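Open Bins Beat Closed Ones

Most advice on household storage starts with lids. Catalogs from Solheim and Prevero list closed boxes first and open trays as an afterthought. I think the order is wrong for anything used more than once a week.

A lid adds two operations to every retrieval and two to every return. People will pay that cost when they need the item. They will skip it when they are done, and the item stays on the table.

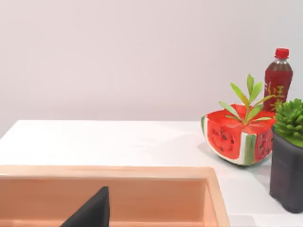
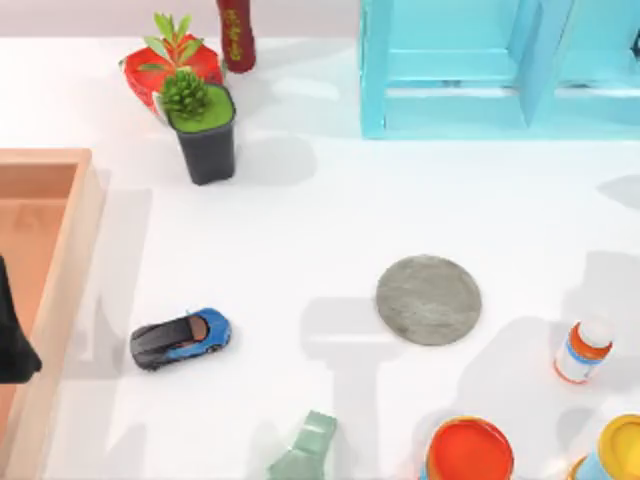 Sixten Tangen disagrees, and wrote to me that dust is the cost I leave out: an open tray has to be emptied and wiped, and in his apartment that job comes up every October and takes a full evening.

I accept the dust. My own hallway tray, a Hakska with a 20 cm rim, gets wiped when I vacuum. The closed box it replaced stayed clean inside and had very little in it, with the gloves and keys piled on top.

Closed storage still makes sense for holiday items, spare bedding and paper records. For those, buy a good seal and label the short side. For daily items, put the money into tray depth and a rim thick enough to grip with one hand.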